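Chapter 7
Comparing Grippers on Doors

Doors are a wonderful first test! A soft pad and a hard one can behave very differently on the same panel, and you'll feel it in your own wrist.

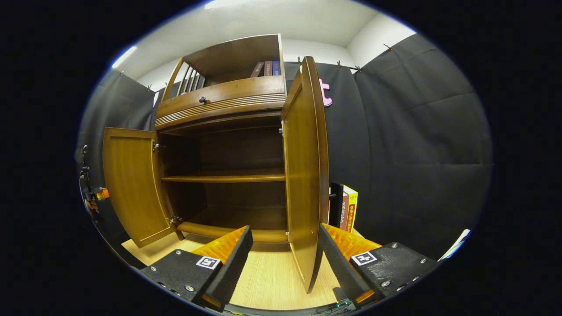 7.1 One door at a time

Leave one door shut and repeat the pull with each set of pads, 36 tries apiece. Write down every slip, even the tiny ones.

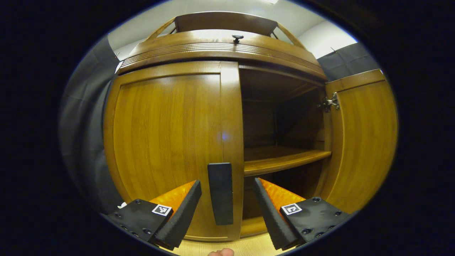
Kyung-hwa Jeon argues that 36 is too few, and that she only trusts a pad after 200 pulls.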